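Speaker notes, budget talk, Jan 25, 2026
Slot: 12 minutes, then questions. Keep water near. Speak slowly at the numbers.

## Slide 1: Title

Good morning. I work in the planning office of the packing plant in Noltville. My talk is on how we prepared the money side of a robot purchase. The technical side has its own talk after the break, so please keep the torque questions for my colleagues.

(Wait until the slide is really on the screen.)

## Slide 2: Where we began

Last year we asked three suppliers for an offer on a station with two arms and two hands. Gadberg and Grultholm sent full offers. The third one sent a brochure and a friendly letter.

My first mistake was that I compared the prices on page one. These prices did not cover the same things. One offer had the hands included. The other offer had the arms, the table and the controller, and the hands were in an appendix with a different currency.

So before you compare, write your own list of lines and ask every supplier to fill in your list. We had 67 lines at the end. It sounds like too much, but many of them are small: cables, adapter rings, spare fingertips, transport box, training days.

## Slide 3: The hands

(Stay on this slide longer. Many people in the room have only bought simple grippers.)

A gripper with two jaws is a cheap part and we keep a few in the drawer. A hand with fingers is a different type of purchase. It has many joints, and every joint is something that can wear out. Ask for the price of one finger, and ask if your own technician may change it or if the whole hand must travel back to the factory.
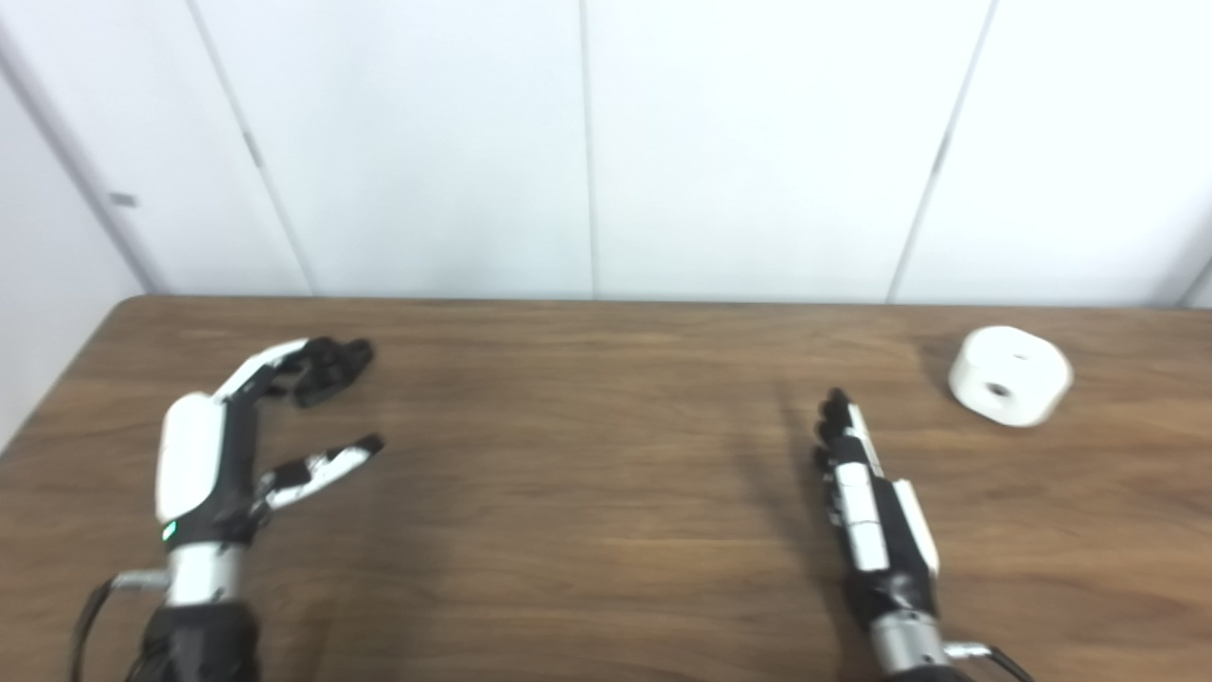

*Left hand open, right hand straight. Each hand has its own wrist ring and its own cable.*

Please look at the wrists for a moment. In our first budget the cables were not a separate line, and neither were the connectors. I had put them under "various." When the maintenance group read the plan, they asked for a spare cable for each side, and I had no place to put it. Now it is line 8 and I always show it.

The shells are also a question. Ask if the white covers can be ordered alone. With one supplier it was possible, with the other it was only possible together with the complete hand.

## Slide 4: Cost after the purchase

We planned 468 working hours for the first year. This number is for people, not for the machine. It includes setup, teaching of the tasks, cleaning, small repairs and the weekly check. If your management sees only the invoice, they will believe that the project is paid when the invoice is paid.

Three things I would put in every plan:

- software license after the first year, with the price in writing
- a replacement hand on loan during repair, or the cost of standing still
- objects for testing, also the simple ones, because you will need many of the same kind

(If time is short, skip the story with the customs form.)

## Slide 5: Rent or buy

We made the calculation both ways with a sheet from Zerouali, the leasing company. Renting was more expensive over the full period, but it was easier to get approved, as it goes in the operating budget. In the end we bought the arms and rented the hands. The reason is that the hands change faster. I cannot promise that this is right for you, it depends much on your rules for depreciation.

## Slide 6: Calendar

The order must be signed in February if we want delivery before the summer stop. Work backwards from your own stop. Add time for the safety review, and reserve the reviewer early.

(Show the blank list again. Say that the file is on the shared page and everybody may change it.)

Thank you for your attention. Questions, please.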